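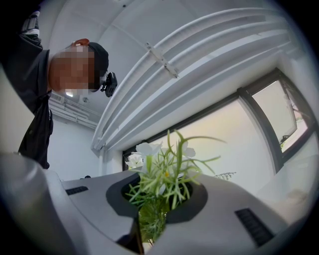 A reader wrote in after the last post to ask why our club still collects demonstrations by hand when there are simulators that would give us 900 of them overnight. The same reader said that a student team with one room and a shared workstation should be spending its time on the model.

Fair question. The short answer is leaves. Our simulator handles rigid parts well enough. It handles a drawer, a mug and a box with a lid. Give it an artificial plant with long thin leaves that bend, cross and spring back, and the contacts turn into noise. We tried it in October and the leaves passed through each other on almost every run. The policy we trained on that data would close on empty space next to a leaf and report a grasp.

So for this year's Rolach entry we are doing it with the hand-held tool. Draltero is the name of our project and, by habit, also the name of the tool. You hold it, you do the task, and the camera on it records what the fingers are near. The fingers on the current version are gray and wider than the old ones. The second viewpoint comes from a small action camera on the side of a cap. I was against the cap at first, mostly on grounds of sync, and I have changed my mind. When the wrist view is full of leaves, the head view is often the only record of where the tool was coming from.

State of the data as of this week: 84 episodes recorded, 11 thrown out. Most of the rejects came down to sync. The two cameras keep their own clocks and we align them with a clap at the start of each take. If you clap with the tool in your hand, the clap is outside the wrist view, and all you have is the audio peak. That works until someone talks over it. The new rule is two claps, then silence until the first motion. We have not lost an episode to sync under that rule.

The other rejects were exposure. The room in Wan Hall has large windows, and when the tool tips up toward them the auto exposure pulls everything down and the plant goes dark. White petals against a bright pane are worse still, as the edge more or less disappears. Locking exposure at the start of the take fixes the pumping and costs some detail in the window, which we don't need. I would also like to shoot part of the set after dark under the ceiling lights, so the policy does not learn that a flower is always next to a window. That depends on getting a key past 6 p.m.

Lens notes, for anyone building the same thing. The fisheye is worth having. Straight pipes come out as arcs and the corners are black, and it is still the right choice when the object is this close to the fingers. With the narrower lens we tried last year, the target filled the view too early and the approach had no context left in it. We do not undistort before training. We did for one run and the result was slightly worse, though one run proves very little. We do mask the black ring.

The task itself is simple to state. Approach the plant, close on one stem below the flower, hold, release, back off. No pulling. The gripper must not touch the housing the plant stands in. The competition rules allow five attempts per object, and contact with anything that isn't the target ends the attempt. The well has a dark gray rim, and the lower stems go down into the dark part of it, so a low approach is a bad one. I record mine from above and slightly to one side. Other people in the club prefer to come in nearly level. Both are in the data and both are labeled. If the policy averages them it will drive straight into the rim, and then we will have to pick one.

Still open:

Finger width. The wide pads are more forgiving but they push neighboring leaves out of the way before contact, and I can't tell yet whether the policy treats that motion as a cue.

Start poses. Too many takes begin from the same spot by the counter. I have put tape marks on the floor for the next batch.

Blur. We filter on episode length and tracking loss but have no filter for motion blur. A simple one on the wrist view would do for now.

The Greltitz round is in March. I plan to train on the cleaned set as it stands, look at where it fails, and record the next batch against those failures. The loader script is in the club repository, in the folder called wrist – the one called wrist_old is there only for last year's files.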